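Re: [labtools] Second arm for cloth work, budget for next year
From: Hannelore Hubmann
Date: 1 September 2020
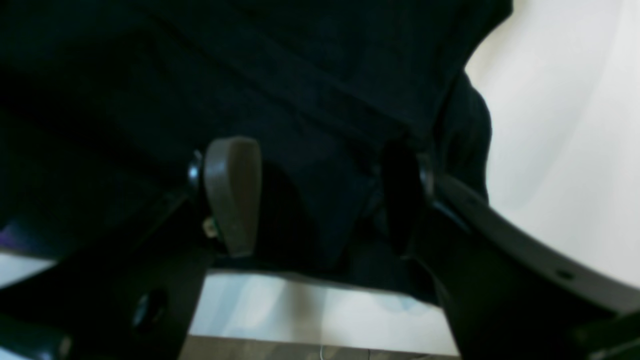 Hi all, and thanks for the quick replies to my first note! I've pulled the main one in below so people who joined late can follow along, and then I'll try to answer it in some kind of order.

> Hannelore, before you put in for a second arm, can you say what the
> first one costs you to keep running? Our purchasing people at Iltley
> signed off on the arm without a blink and then fought us over every
> pack of finger pads for a year. Also, are you set on the Tonine
> gripper again, or would you look at the Flornudard one? We had a loaner
> and it was fine on boxes, less fine on anything floppy. And do you
> really need two of everything, wrist camera included?
>
> Woo

OK, running costs first. Woo is right and I wish I'd asked this list two years ago. The pads are the thing. We do fabric all day long (picking up, folding, laying flat, then again with the next piece) and the rubber gets shiny and starts to slip well before it looks worn out. A pair is $143 from the vendor, and I had put exactly one spare pair in the first budget. One! I've now got a line for six pairs per arm per year and I may still be low. If anyone casts their own I'd love to hear what rubber you use and whether it leaves marks on light cloth, we had a bad week with that in January.

On the gripper: I'm leaning toward the same one again, mostly so the spares fit both arms and I only have to train people once. I did get a quote on the Flornudard and it was $406 cheaper, which sounds great until you add the adapter plate at $300 and somebody's afternoon to redo the mount. So the saving is more or less lunch money. Woo, when you say less fine on floppy things, was that the fingertips or the force setting? Our trouble with thick dark cloth is nearly always that the fingers take hold of two layers when we wanted one, and I don't think a different gripper fixes that. If it did for you, please shout, I haven't sent the order in yet.

Two of everything, hmm. I went back and forth. The wrist camera I want on both, no question, the view from overhead is no use once the fabric bunches up under the hand. Navy and black are the worst for us, you lose the folds completely unless the light comes in low from the side. So there's also a lamp in the plan (two lamps, if I'm being greedy). The second controller PC I've taken out, we can run both arms off the one we have if we don't mind waiting a bit for files to copy at night. The second table stays in. I tried sharing one table with tape down the middle and the sleeves do not respect the tape.

The other line I'd forgotten is the service visit. It's $475 per arm per year if you book it along with the purchase and more if you wait, and our finance office counts it as a contract instead of equipment, so it goes on a different form with a different deadline. Check yours! I nearly missed it, and then it would have come out of the travel money, not that any of us are traveling.

Things I still don't know and would be glad of help with:

Is anyone paying for shipping insurance on the arm itself, or do you leave that to the vendor?

Has anybody got a decent deal by ordering with another lab? Iltley isn't that far from us and if Woo's group needs pads too, I'd happily put it all on one order and drive yours over.

And how long did you really wait for delivery? Our quote says eight weeks, and the first arm came in at fourteen, with the screws for the base plate arriving separately after that.

I have to hand in the final sheet at the end of the month. I can send the spreadsheet to anyone who wants it, it's ugly but the formulas work.

Hannelore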